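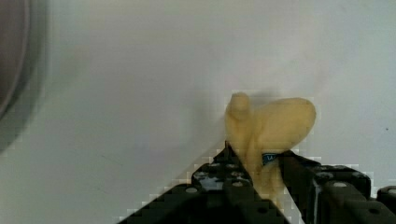 Pale yellow, between two black gripper fingers.

I spent a day in August at the Gutov studio, where a small team builds online slot games for casinos across Europe. Studios in this business don't often let reviewers past the front desk, so when the invitation came I said yes before asking what was on the schedule. The day turned out to be two long sessions with a lunch between them, and most of what I learned came from the first one.

Gutov rents one floor of an old printing works a short walk from the train station. The door code I had been sent didn't work, and I waited on the steps until someone came back with coffee and let me in. Inside, the math people sit by the windows and the artists sit at the other end, where the light is lower and the screens are easier to judge. Sound has its own room with a thick door.

The first session was on Pirkeo, the studio's next release. It is a five-reel game set in a harbor market at night, with lanterns as the wild symbols. I was shown an early build on a laptop and then a later one on a phone, and the difference was large. The early build had a bonus round that could be set off from the base game at almost any time. Testers liked it for ten minutes and then got bored, so the round was made rarer and the prizes inside it were raised.

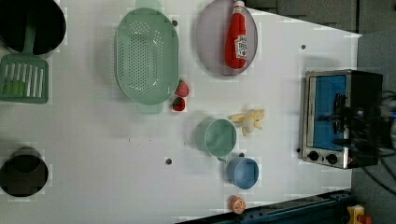
By Man-lok Chuang
Slots and Casino Games Writer

The math side took up most of the morning. Every game starts as a spreadsheet, and a designer may go through 200 versions of it before a single symbol is drawn. Each version is run through a simulator that plays millions of spins and reports how often the player wins, how long the dry spells last and how much of the return is tied up in the bonus. I asked which number gets argued over the most. The answer was the dry spells. A game can have a fair return on paper and still feel dead if there are too many empty spins in a row.

Pirkeo had been through 29 builds by the time I saw it. The team keeps every one of them on a shared drive, and I was allowed to try a few. In build 2 the lanterns didn't do anything at all except pay. By the middle of the list they had started to spread to the reel next door, and that is the feature that made it into the final game.
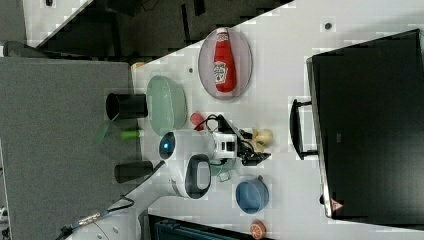
Photo: Gutov Studio

Lunch was soup and bread in the shared kitchen downstairs. I sat with two of the artists, who were more interested in talking about an older game called Awan than the new one. Awan was a mountain-themed slot with cascading wins, and it did poorly at launch. They think the symbols were too close in color, and that players on small screens couldn't tell a high-paying stone from a low-paying one. Since then, every symbol set is shrunk to the size of a thumbnail and turned gray before it gets approved. If two symbols look alike, one goes back to be redrawn.

The afternoon was about sound and testing. The sound room was the best part of the tour for me. A single win jingle can have a dozen lengths, and the game picks one according to the size of the win. Small wins — the ones that pay less than the stake — get a short, dull click in all of the studio's newer games. Several markets don't allow a celebration for those any more, and the team dropped it everywhere to save making separate versions.

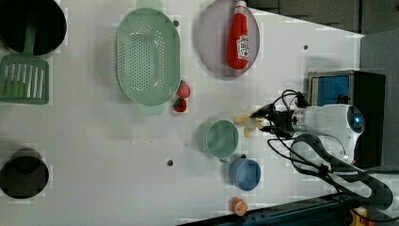 Testing was slower going. Each game has to be checked on old phones as well as new ones, and there is a drawer full of handsets with cracked corners for the purpose. A tester sat with Pirkeo on one of these and rotated the screen during the bonus round, again and again, to see if the reels would come back in the right place. They did on every try but one, and that one was written up on the spot.

At the end of the day I was given a short look at Mamora, which is still at the spreadsheet stage. There is no art for it yet apart from a few pencil sketches of a river, and the reels were filled with plain letters. It uses a six-reel layout with a row that opens up as you play. I'm not allowed to say much about the bonus, and there may not be one in the form I saw.

A full review of Pirkeo will go up on this site once the game is live. I'd like to spend longer with the base game first, as the build I played had the bonus switched on by hand and I only saw a handful of ordinary spins.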